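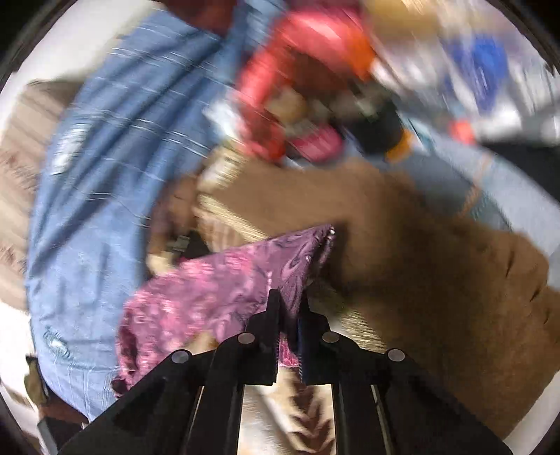 Purple and pink, in a paisley-like swirl, from the fabric heap.

Questions I get about the scrap swap

So what is this, exactly?
I'm Leandro Ibarra, and I run the Otia Scrap Swap out of my front room. You bring fabric you're never going to sew, you go home with fabric you'll probably never sew either (kidding, mostly!). It started in January with my neighbors and it kind of took off.

Do I have to bring something to take something?
Nope. If you're new to sewing and don't have a stash yet, come anyway and fill a bag. You'll have plenty to bring back in a year, trust me.

How big do pieces need to be?
Anything bigger than your hand is fine. Quilters love the little stuff. If it's a huge cut, please pin a note on it with the length, so people don't have to unfold the whole thing on my rug.

Can I bring old clothes?
Yes, if they're washed. Cut off the zippers and buttons first and drop those in the jar by the door. I don't take underwear or socks, sorry.

How do I tell what a fabric is made of?
Lots of shiny stuff gets called silk and isn't. I snip a few threads and do a burn test in the sink, but if you're not comfortable with that, just write "mystery" on it. Somebody always wants the mystery pieces.

Does it cost anything?
It's free. Tea is free too. Thread is $2 a spool and patterns are $3, and that money goes toward new needles for the loaner machine.

Can I mail you a box?
Please email first! I got 5 boxes in one week and couldn't get to my couch.

When's the next one?
I post dates on the sign-up page. Doors open at 3, and parking is easiest on the Afolabi Street side.

Last updated February 16, 2020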